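Skallbridge Project Report: Week 8, or The Week The Numbers Went Funny

Our group: me (Nele Brandes), Dalia Dambrauskienė and Đạt Hoàng
Supervisor: Wiebke Thiele

What happened

I'll start with the fault and get to the method later, as the fault ate most of our week. We had been recording with the hand-held grippers at the Kohlhase table and everything looked great. The tracking was clean, the video was sharp, and we were all a bit pleased with ourselves. Then Đạt played our recordings back on the arm on Sunday and it closed on a plastic lid so hard that the lid cracked. A piece flew off past Dalia's ear (she was fine, she had her safety glasses on, but she did say a word I can't put in a report).

Đạt hit the stop button and we all stood there for a while looking at the lid. My first guess was the force limit on the arm. It was set properly. Dalia thought it was the tracking, so we spent a whole afternoon recalibrating that, and the next lid got squashed too. We were standing well back by then!

Finding it

The trouble was in the opening width. Each gripper has a sensor that records how far apart the fingers are, and the left one was lying to us. Fully closed, it should read zero. Ours read zero one minute and 2 mm the next, depending on how many times you had squeezed it. The little set screw that holds the sensor magnet on its shaft had worked loose, so the magnet was slipping a tiny bit each time the fingers shut. You couldn't feel it in your hand at all.

Dalia found it by opening and closing the gripper 10 times and writing down the closed reading each time. It crept up nearly every go. I wish we had done that on day one, it takes less time than making a coffee.

The damage

We had to throw out 2647 recordings. I argued for saving some of them by correcting the offset, but the slip wasn't steady, so we'd have been guessing, and Wiebke said no. Fair enough. That hurt though, especially the fiddly ones with lids, where you need both hands and your wrists get sore.

Doing it again

Đạt put a new screw in with thread locker and we left it overnight before starting the recordings over. We used the same sort of everyday stuff as before.
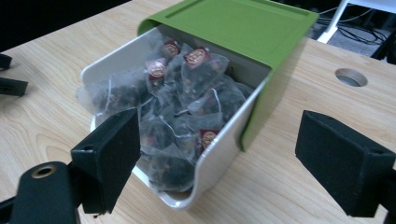
Tea bags, green lid 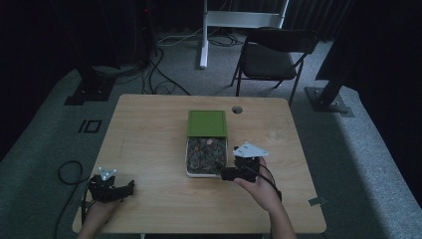 Coins, both grippers on the table

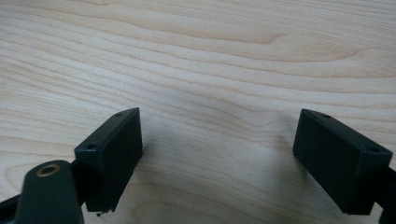 The rule now is that whoever picks up a gripper does the squeeze test first and writes the closed reading in the logbook, and if it's off by even a hair we stop and get the screwdriver. I also wrote a small script that flags any recording where the closed reading has moved since the start. It's pretty ugly code and it complains too often, so Dalia is going to tidy it up.

For the arm, we've changed how we do playback. The first run of anything new is at low speed with nothing in the fingers, one person has a hand on the stop button, and everyone else stays behind the line with glasses on. We've also ordered more lids.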